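A Sunday at the Cestport open day

Posted Sunday, May 19, 2024

I'd promised myself a lie-in, but the Cestport workshops only open their doors twice a year (the other one is in November, and I was away for the last), so off I went on the early bus with a cheese roll and a notebook.
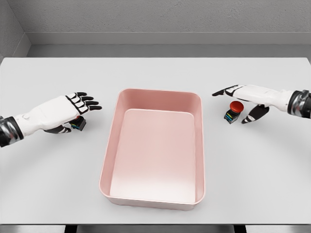
Most of the building is what you'd expect, lathes and a very good tea counter, but I'd come for the top floor, where a small outfit called Plirkham teaches robots to use their hands. Well, I say robots. There's hardly any metal up there! Nearly all of the teaching happens inside a computer, in a made-up room with a made-up table, and what they're after is examples, heaps and heaps of them, for the learning program to chew on. Their name for the whole set-up is Zuser, and I never did find out what it stands for.

They had 6 desks going, each with a headset and a pair of gloves. You put the gloves on, and a pair of white robot hands on the screen does what your hands do, more or less. Then you get a job. Mine was to do with a pink tray and one of those big red emergency stop buttons, which had to be picked up and put in the tray. Easy, I thought. I can put a thing in a tray.

Reader, it took me 11 goes to get one that they'd keep. The trouble is you can't feel anything. You close your finger and thumb and you think you've got hold of the button and you haven't, it's slid off sideways, and by the time you've noticed you've shoved it halfway to the wall. The woman running my desk was very patient and told me to look at the thumb and let the fingers sort themselves out, and that did help. She also told me to slow down, which I am told a lot in life generally.

What surprised me was how fussy they are about which goes count. I got the button into the tray on my seventh try and was all ready to take a bow, but it went in the bin as I'd sort of batted it over the rim with the back of my hand. If the program sees that, it may learn to bat. Fair enough! They'd sooner have a plain, slightly dull pick-up. On the other hand they don't want every go to be identical, so between turns the objects get shuffled about and you start from somewhere new each time.

A printed sheet by the door said they had 1544 kept examples for the tray job so far, and I was absurdly pleased to think mine would be in the next lot. I asked how many they need and got a bit of a shrug. They train on what they've got, watch where it goes wrong, then go and collect more of exactly that. At the moment the weak spot is handing something from one hand to the other, so the regulars were all doing that while us visitors got the simpler version.

I asked the obvious question too, about whether something learnt in a pretend room is any use in a real one. The answer was long and I only followed half. Part of it is changing the light and the colours in the pretend room so the program doesn't get too attached to any of them, and part of it is a firm called Tamihana, who try the results on proper machines and send back a list of complaints.

A few practical bits if you fancy going next time. The top floor slots are 20 minutes and they fill up, so put your name down before you look at anything else. There's a lift, but it's round by the loading bay and badly signed. Glasses are fine under the headset, though mine steamed up. Tea is by donation, and the flapjack had gone by 2 so don't dawdle.

I stayed for a second go at the end when the queue had died down and got a keeper on my third try. My wrists ached all the way home on the bus.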